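Washing Quilts and Comforters at Home

A thick quilt can be washed at home if the machine is big enough. Push the dry quilt into the drum before you start. If you have to force it, take it to a laundromat and use one of the large front loaders.

Check the seams first. Any loose stitching should be closed up with a few hand stitches, as a small gap will be a long one after the spin. Test red and other dark colors with a damp white cloth. If color comes off on the cloth, wash the quilt alone in cold water.

Use half the detergent you would use for a full load of towels, and skip the softener. Run a second rinse. Printed quilts last longer on the gentle cycle with a low spin - hot water and high heat are what crack the print.

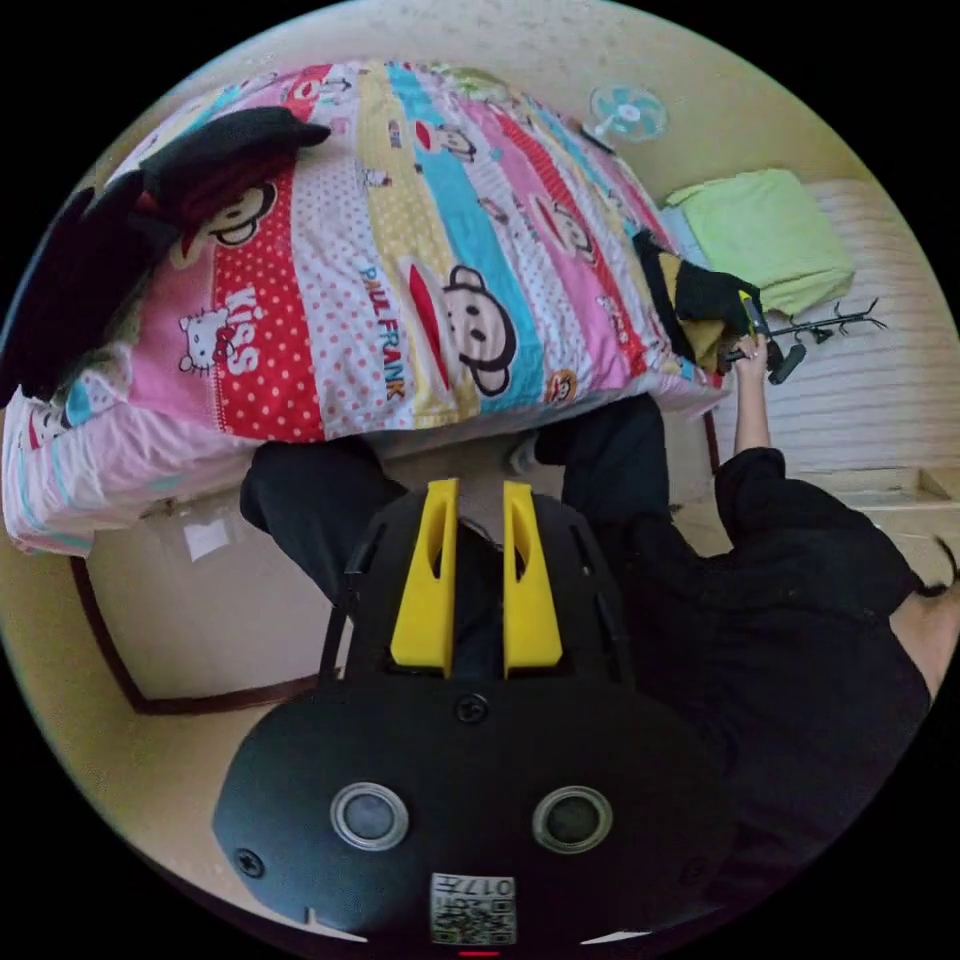
A striped quilt with printed characters. Use cold water for prints like these.

Drying takes longer than washing. Set the dryer on low, add two clean tennis balls, and stop it every half hour to shake the quilt out and turn it over. Feel along the thickest parts before you put it away. If they are cool to the touch they are still damp.

To finish on a line, hang the quilt over two lines set a foot apart so the weight is shared. Keep bright colors out of direct sun.

Between washes, air the quilt over a chair for an afternoon. Store spare ones in a cotton pillowcase - plastic bags hold moisture.

Dumisani Mkhize
Updated Jan 17, 2018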